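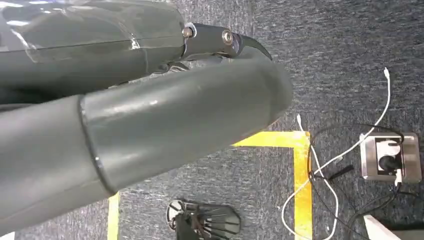 Notebook, Karnton talk radio tapes, 07/09/2021

Picked up where I left off with the Stultwood boxes, the ones with the late-evening call-in show. The inventory now stands at 378 cassettes, and I'm happy to say the numbering on the spines finally agrees with the numbering in the spreadsheet, apart from one stretch in the middle where somebody at the station started over from one (I've given those an "a" and left it at that).

Started by lining up the playback deck with the 1,000 Hz tone tape. Left channel was reading low again, same as last time, and I spent far too long cleaning heads before I thought to swap the cable. It was the cable. I've wrapped a piece of red tape around the bad one and put it in the drawer, and I would be grateful if it stayed in the drawer until I get to it with the soldering iron.

Transfers are all going in at 24 bit. I know Ziad Abou Jaoude asked whether that's overkill for two people talking into desk mikes, and he may well be right, but the callers are so much quieter than the host that I like having the room to bring them up afterward without dragging all the hiss along.

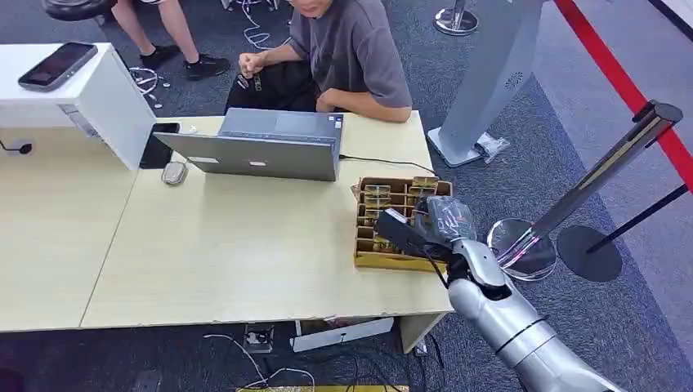
Tray and laptop on the table.

Now for the part I really wanted to get down. The Sabbagh interview, side B, has a gap in it. The guest is a former morning host, he's getting warmed up about the station's owners, you can hear the chair creak as he leans in, and then the sound drops out and comes back with the host reading the weather. I timed the gap at 30 seconds on two separate passes, so it isn't the deck. My first thought was an erasure, and a lovely bit of station gossip it would have been, but the hiss changes too. It goes down a notch and stays down until the weather, which makes me think this cassette is a dub and somebody paused the source machine while the copy kept rolling. That could be a cut or it could be a phone ringing. I don't want the word "censored" anywhere in the catalog note until we've found the air check, if there is one. For now the note reads "dropout, cause unknown, see notebook."

Transcripts: ran the first batch through Pulico overnight and read them against the audio with my coffee. It does nicely with the host, who has one of those big round radio voices, and poorly with anybody on the phone. It also puts both speakers on one line whenever they talk over each other, and on this show they talk over each other constantly!
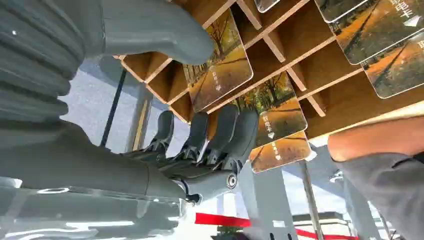
The wooden grid rack, from underneath.

That matters more than it might sound. In one exchange the host reads a listener's letter aloud, a pretty nasty one, and the transcript gives it as if those were his own opinions. Anyone searching the text would come away with a quote he never meant as his. I've marked read-aloud material with double brackets and a speaker tag of LETTER, and I'd like us all to do the same going forward. Callers get a first name only, even when they give their whole name and street on the air (people were very trusting at that hour). 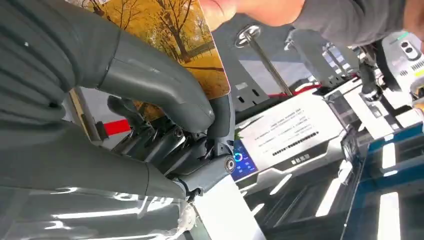

The ad breaks are still an open question. My own feeling is that we keep them in the audio and just stamp the start and end in the transcript - they're half the fun, and twice now a furniture store jingle has helped me put two undated tapes in order. Ziad would leave them out of the listening copies. We went back and forth over lunch and got nowhere, very pleasantly.

Left to do: bake test on the two sticky ones, new pressure pad for the tape with the green label, and ask the station if the old program logs went anywhere besides the dumpster. Deck is off, tone tape is back in its case, and the Sabbagh cassette is in the top box with a slip of yellow paper in it.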